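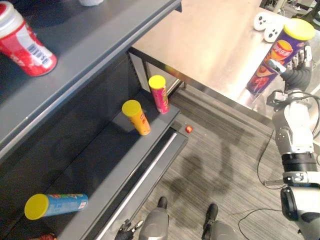 Mumimar frequently asked questions

Last revised October 2018

These are the questions that come up most on the users' list. If yours is missing, check the release notes first and then write to the list.

What is Mumimar?

Mumimar is the software we use to get a robot to pick items up from shelves and tables and put them down somewhere else. It takes in camera images and joint readings, keeps a model of what is where, plans the arm motion and sends it to the controllers. It does not do walking. If your robot has legs, something else has to get it to the shelf and keep it upright, and Mumimar will ask that other program for permission before it moves an arm.

Is it the same thing as Tikurus?

No. Tikurus is the task editor. You write the steps in Tikurus (look at the lower shelf, take the tube, place it on the table) and Mumimar carries them out. You can run Mumimar without Tikurus by sending it goals from a script, and several people do.

And Ruddock?

Ruddock is the log viewer. It plays back camera images, joint positions and planner messages on one timeline. It only reads files and cannot move a robot, so it is safe to leave open during a run.

Which version should I install?

Use the 2 series. The 1 series still builds but we stopped fixing it, and its calibration files are in a different format. There is a converter in the tools folder. It handles arm calibration but skips the hand, so you will need to do the hand again.

Getting objects recognised

How many images do I need for a new item?

For a printed packet or tube, 100 labelled images is normally enough. Take them on the shelf you are going to use, from the height of the robot's own camera. Pictures taken on a desk with a phone look fine and train badly.

Include the item lying on its side as well as standing up. The usual cause of a missed tube is that every training image had it upright.

It mixes up two tubes of the same shape. What can I do?

Check the colour settings before you add more images. Tubes from one range often share a shape, a lid and a logo, so the body colour is most of what the recogniser has to go on. If automatic white balance is on, the colours will drift as the head tilts from the shelf to the table. Fix the white balance and run the colour check again.

Shiny tables give me false objects

Yes, they do. A steel top reflects whatever is held over it, and the segmenter may report the reflection as a second item underneath. Set table_reflective to true in the workspace file. This throws away anything found below the table plane. It will also throw away real objects if your table height is wrong, so measure it again first.

The robot's shadow is reported as an obstacle

This was fixed in the second 2 series release for plain floors. On striped or patterned carpet it can still happen with the depth threshold at its default. Raise the threshold one step at a time and watch the floor layer in Ruddock until the shadow drops out.

Planning and grasping

Why does it refuse a grasp that looks easy?

Nearly always the front rail. The planner treats the raised lip of a shelf as a solid wall with a safety margin on both sides, and with a low shelf that leaves little room for the fingers. You can reduce the margin in the shelf file. Please don't set it to nothing.

The other common reason is the second arm. Even when it has no job to do, it takes up space, and the planner will not move one arm through the other. Add a park position for the idle arm in Tikurus and call it before the reach.

Can it pick up something lying on its side?

Yes, if the long axis can be seen. The planner turns the hand to match and closes across the middle. For round tubes, turn on the slow close option, otherwise the first finger to touch may roll the tube away before the others arrive.

How do I set the grip force for a cardboard tube?

Start from the light_tube profile and work up. The force limit is set per finger, and the value in the file is a motor current, so a figure copied from a different hand means nothing. A lid is a poor place to grip. Mark it as a no-touch region in the item file.

Why did the wrist spin the long way round?

The planner found a shorter path for the elbow and made up for it at the wrist. By default the wrist may turn through 270 degrees. If you have cables along the arm, lower the limit in the joint file. Expect a few more refused plans when you do.

Calibration and the wrist camera 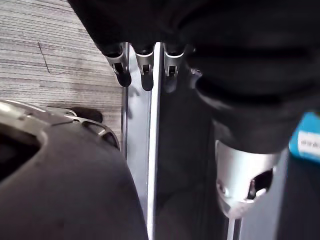
Shelf Handling Software Group, Drarnincombe Robotics Laboratory

The wrist camera sees mostly hand. Is that usable?

It is, with a mask. Mumimar needs to know which parts of the view belong to the robot, or it will try to plan around its own fingertips. Run make_mask with the hand open, then closed, and the tool keeps everything covered in either pose. What remains is the area used for the final approach.

Remake the mask if you change a fabric cover, move the camera mount or swap a fingertip. Covers fold differently each time they are fitted – an old mask is the first thing to suspect when the robot stops short of an item for no clear reason.

Bright metal upsets the exposure

Finger collars and joint covers can be the brightest things in view, and the camera darkens the picture to suit them. Set metering to unmasked_only. The exposure is then worked out from the area outside the mask.

How often should I calibrate?

The head camera needs it after a knock or a change of lens. The wrist cameras want checking at the start of each day's work, which takes two poses and a printed target. If the check fails, do the full routine.

Logs and support

What should I send with a bug report?

The Ruddock log, the shelf file, the workspace file and the version number. Leave the images in the log. Reports with the images stripped out to save space are the ones we can't answer.

Does it run without a robot?

The planner does. Start it with the replay option and give it a log, and it will plan against recorded joint positions. Grasping can't be tested this way as there is no force feedback in replay.

When is the next release?

November, if the converter for hand calibration is finished. The shelf file format will stay as it is, but item files will need a new line for the no-touch region, and the old setting will give a warning at start-up.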